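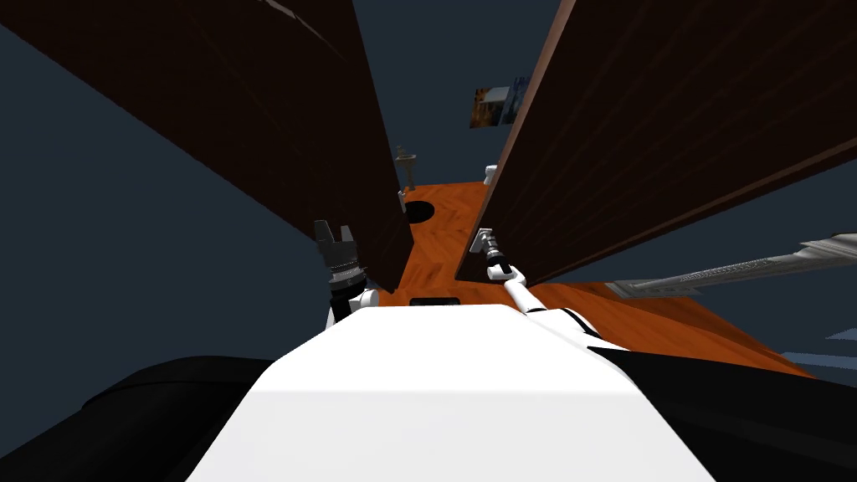 Bulky waste collections: new charges apply from September.

Households in Hostalcombe will pay £30 to have large items taken away from September, after the district council agreed to end its flat rate of £16.

The new charge covers up to three items, which can include wardrobes, tables, doors, mattresses and armchairs. Fridges and freezers will be booked separately and will be collected on a different round. The council said 239 bookings were cancelled last year when crews arrived to find items that had not been listed, or that could not be reached from the road.

Collections in the town will stay on the same days as now. In Trarholm and the villages to the north, the lorry will come every Wednesday instead of once a fortnight. Items must be out by 7am and should not block the pavement. Wooden furniture should be left whole where possible, with glass and mirrors removed and wrapped.

People receiving council tax support will still pay the old rate for one booking a year. They will need to give their account number when they book, either online or at the council offices. Bookings already made for August will not be affected, even if the crew has to come back at a later date.
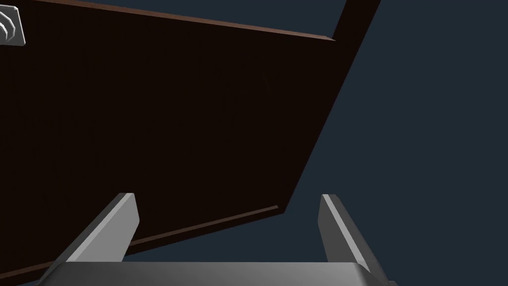
One Trarholm resident said the weekly round was welcome but the price was too high for anyone getting rid of a single chair, and asked why neighbours could not share a booking. The council said shared bookings had been looked at and might be allowed next year, provided everything was left at one address.

The recycling centre on the Hostalcombe road remains free for residents with a car. Vans and large trailers need a permit, which can be requested online. The site will close for 16 days in the autumn while the ramp is resurfaced, and dates will be put up at the gate.

The reuse shop next to the centre will stay open during the work. It takes furniture in fair condition, but sofas must still have their fire labels attached.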